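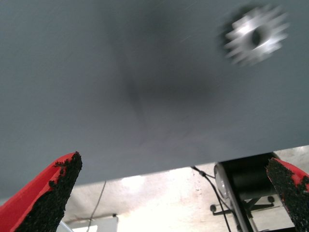

Prastgate: progress report to Buvell, second period
Prepared by Gudrun Skjelbred, Nillano

Summary

The work in this period was teaching by demonstration. An operator drives the arm from a hand controller, picks up a gear, carries it and puts it where it belongs, and the system records the arm's motion together with the wrist camera view. We now have 902 recorded demonstrations that passed review. The plan called for this number by the end of January and we reached it on time. Training on the full set has started. Spending is in line with the budget sent in with the last report.

What was done

We began with hand guiding, where the operator holds the arm and moves it through the task. It is quick to learn and good for large movements. It was poor for the last part of a placement, because the operator's hands got in the way of the camera and the arm felt heavy close to the table. We stopped using it for gears after the first 58 demonstrations. Those are kept in a separate folder and are not part of the 902.

Remote control took longer to set up. The first version had a delay the operators could feel, and they made up for it by moving in small jerks. The recordings showed the same jerks. After the Åberg controller was installed the delay was short enough that people stopped mentioning it, and the older recordings from that setup were thrown out and done again.

The gripper has two red fingers with rough black grip pads on the inside faces. We have kept this design. Smooth pads let gears turn in the grip when a tooth touched something. The rough pads hold better but they shed small bits, and we now check them each morning before recording begins.

Gears are picked up across the teeth, one pad on each side, with the bore left clear. Operators were told to do this the same way every time. In the early recordings each person had a favorite grip, and a model trained on a mix of them tended to hesitate between two and close on air. 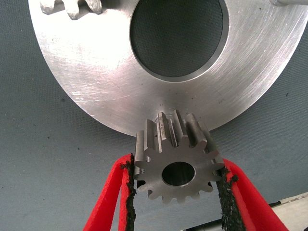 Can a new operator produce usable demonstrations without a background in robotics?

Most can after one day of practice. We ask for a full morning of picking and placing with nothing recorded, then an afternoon where the recordings are reviewed with the operator and deleted. From the second day on, the recordings count.

Results so far

A model trained on part of the set was tested on single gears placed by hand within reach of the arm. It picked up the gear in 81 percent of trials. The target for this period was 80 percent. Placement is behind. The arm usually gets the gear to the right area and then lets go too early or a little to one side. We have not set a figure for placement yet and would like to agree on one with you before the next report.

Shiny parts remain a problem. Strong reflections on a flat metal face change as the wrist moves, and the model seems to lose track of where the edge is. We tried dimming the overhead lights, which helped with the large parts and made the small ones harder to see. We plan to record with several light settings -- the operators can switch between them from where they sit -- and let the training set cover the range.

Motion blur is the other thing we look for in review. Fast wrist turns smear the gear teeth in the video. Operators have been asked to slow down when a gear comes into view.

Changes to the plan

The two-arm task is moved to the next period. The second arm is working, but we want placement with one arm in better shape first. No extra money is requested for this.

Next steps

Finish training on the full set and repeat the pickup test with the same gears.
Record placement demonstrations only, starting with the gear already in the grip.
Replace the grip pads and compare two ways of gluing them.
Send Buvell a short video of the pickup test, with failures left in.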